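Chapter 6
Pattern and plain surfaces

What this chapter covers
The parts of a pattern: ground, motif and repeat
Line and solid motifs
Scale and viewing distance
Matching and wastage
Plain surfaces and how they behave next to pattern
Working with a client's existing pieces

Before you start
You should have read Chapter 4 on colour and have your sample file to hand. The practical tasks need a tape measure, tracing paper, masking tape and at least two patterned samples large enough to show one full repeat.

6.1 Introduction

Most interiors contain more pattern than their owners realise. Ask someone to list the patterned things in their sitting room and they will usually name the curtains and the rug. They leave out the grain of the floorboards, the weave of the sofa, the spines on the bookshelf and the grid of the tiles round the fireplace. A decorator has to see all of these before adding anything new.

In Chapter 4 we treated colour as if it came in flat areas. In practice a large share of the colour in a room arrives as part of a pattern, and it is changed by that. A strong orange used over a whole wall is hard to live with. The same orange used in small shapes over a darker or cooler colour can be lively and quite easy on the eye. Clients who say they dislike a colour have often only met it in large amounts.

This chapter deals mainly with printed wallcoverings, as these are the patterned surfaces you will be asked about most often. The same terms apply to furnishing fabrics, which are taken up again in Chapter 9.

6.2 Ground, motif and repeat

The ground is the colour or texture that lies behind the drawn shapes. The motifs are the shapes themselves. The repeat is the distance from any point in the pattern to the next place where that same point occurs, measured down the length of the roll.

Beginners tend to choose by motif. They see a bird or a leaf they like and stop looking. From across a room, though, it is often the ground that sets the colour of the wall, because it usually takes up most of the area. When you assess a sample, prop it up at the far end of the studio, half close your eyes and write down the one colour you would use to describe it. Compare this with what you would have written at arm's length. 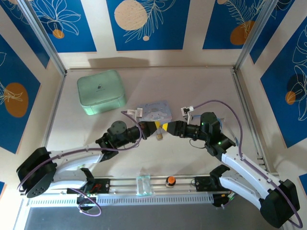

Figure 6.1 Leaf motifs in white line with orange circles, on a blue ground.

Motifs may be drawn in line or filled in as solid shapes. A line motif lets the ground show through its middle, so the ground colour stays in charge even where the drawing is large. A solid motif covers the ground and competes with it. Two papers can share the same leaf, the same size and the same colours and give quite different walls, depending on whether the leaf is outlined or filled.

A second, simpler shape is often added among the main motifs. Dots, circles and small diamonds are common. They break up the gaps between the larger shapes and carry an accent colour that can be picked up elsewhere, for example in a lampshade or the piping on a cushion. Use the accent sparingly when you pick it up. One or two items will do in a room of ordinary size.

6.3 Scale and viewing distance

Scale means the size of the motif compared with the room and with the other things in it. There is an old rule that small rooms need small patterns. It should be treated with caution. A very small pattern in a small room may blur into a general greyness, while a large leaf in a cloakroom can work well, partly because nobody stays in there for long.

Viewing distance is a better guide. In a hallway the walls are seen from close to, and often while walking. In a dining room they are seen from a chair. Stand or sit where the client will be and measure from there to the wall, then look at the sample from that distance.

Furniture also matters. A wall with a tall bookcase and two doors may leave only narrow strips of paper on show. If the repeat is longer than the strip, the eye never gets a whole motif to settle on. Sketch the wall to scale, block in everything that stands against it and see what is left.

6.4 Matching and wastage

Each length of paper must line up with the one beside it. In a straight match the same part of the motif falls at the same height on every length. In a half-drop match each length is moved down by half a repeat compared with its neighbour. Half-drop designs hide their repeat better but need more care in cutting.

Worked example
The Lidcombe paper in the Brophy range is a straight match with a repeat of 429 mm. The wall is 2,400 mm high. Divide the height by the repeat: 2,400 ÷ 429 = 5.59. Round up to 6 repeats. Each length must therefore be cut at 6 × 429 = 2,574 mm. This leaves 174 mm for trimming at the top and bottom, which is enough.

Had the answer come out at 5.98, rounding up would have left only a few millimetres to trim, and you would need to allow a seventh repeat. Always check the trimming allowance before you order.

6.5 Plain surfaces

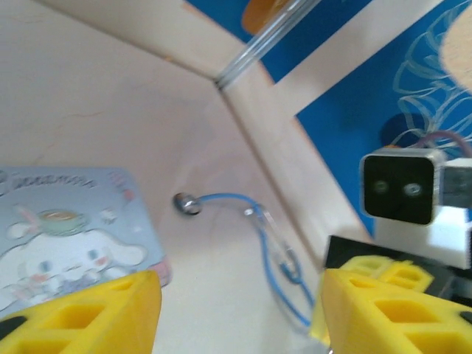
A plain surface is the usual partner for a patterned one, and it deserves as much thought. Cream and off-white are the common choices. They are forgiving, but they vary a great deal. One cream leans towards yellow, another towards pink, and the difference shows as soon as either is set against a strong blue or green.

Test plain colours beside the pattern they will live with. Paint a board, let it dry fully and look at it upright, once in the morning and again by lamplight. Finish counts too. A smooth, slightly shiny surface will take on some of the colour of whatever faces it, whereas a matt one will do so much less.

Marks are the other concern. Pattern hides scuffs and fingerprints and plain pale surfaces show them, so consider carefully before putting cream at hand height in a family kitchen.

Task 6A
Choose one patterned sample and three plain ones. Tape each plain sample against the pattern in turn and note, in a sentence or less, how the plain colour seems to change.

Task 6B
Repeat the worked example for a wall 2,650 mm high, using the same paper. State the cut length and the trimming allowance.

The next section looks at what to do when the client already owns a patterned carpet and has no wish to part with it.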